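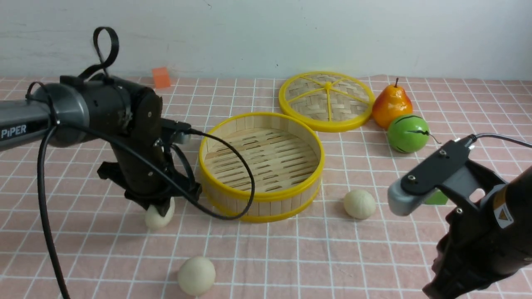 3.2 Basket construction and the laying-out of the table

The baskets in the Nutstead survey were recorded in the same way in every household. Raíssa Prado visited in the late afternoon, when people were getting ready to cook, and asked them to set out the steamer and whatever went with it as they normally would. The survey covered 400 households and 582 baskets, as many homes kept more than one. Each basket was entered by its parts (rim, wall, floor, lid) and each part by its material, its colour and the way it was joined to the next. This gave 2,820 entries once repeat visits had been removed.

Most of the baskets follow one plan. A wall of upright slats is held between two hoops, one at the top and one at the foot, and the floor is fitted inside. Where the hoops are coloured, both are usually the same colour, as with the yellow hoops of the basket in Figure 1. The lid is made separately and is often the more decorated piece. The one in Figure 1 has a yellow rim with yellow spokes running in to a small hub, and the spaces between the spokes are filled with woven bamboo. We call this the wheel pattern. It was common among baskets bought from Wróbel, a household goods shop on the main street, and rare elsewhere. Plain woven lids without spokes were usually older, and several owners told us the lid had outlived the basket it came with.

Floors vary more than walls do. In the simplest type, thin strips are laid side by side with a plain gap between them, and the cook lines the basket with cloth or leaves. A second type has long, narrow openings with rounded ends, set in staggered rows so that no opening lines up with those in the next row. Owners spoke of this type as easier to wipe, although small scraps of dough were said to catch in the ends of the slots.
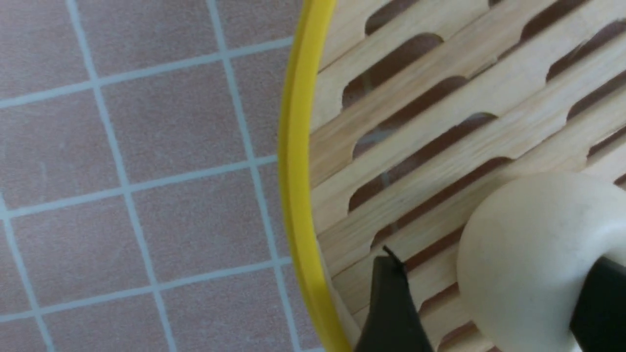

We recorded the direction of the slats in relation to any mark on the rim, but few owners paid attention to it and the results are not used below. What they did notice was the rim itself. A smooth, rounded rim was preferred for lifting, and those who had owned a basket with a rough one remembered it. Paint wear on the rim was noted as none, light or heavy. Heavy wear was found on 25 baskets, mostly at the places where the thumbs rest.

The second part of the record concerns the table. In most homes a cloth was put down first and the basket placed on it with the lid off. The lid was then laid flat behind the basket, as in Figure 1, or stood on edge against a wall. Shaped buns were put straight on to the cloth beside the basket and moved in from there. We had expected to see trays or boards used for this, and the form had a space for them, but it was seldom filled in. Households in the Istton flats were the exception – many of them had little table space and kept the buns on a board over the sink.

Things that had no part in the cooking were recorded too. Play food was a regular find in homes with small children, and fruit was the usual kind. The artificial pear and the green toy watermelon in Figure 1 were entered under this heading. We did not ask for such things to be cleared away, as the aim was to record the table as it was used.

Flooring was added to the form in May, after the Prarier visits, where baskets were often put down on the floor for want of room. Square tiles were the most common surface. Where a basket was carried between rooms we noted only the surface in the room where it was filled, so the figures for tiled floors are likely to be low.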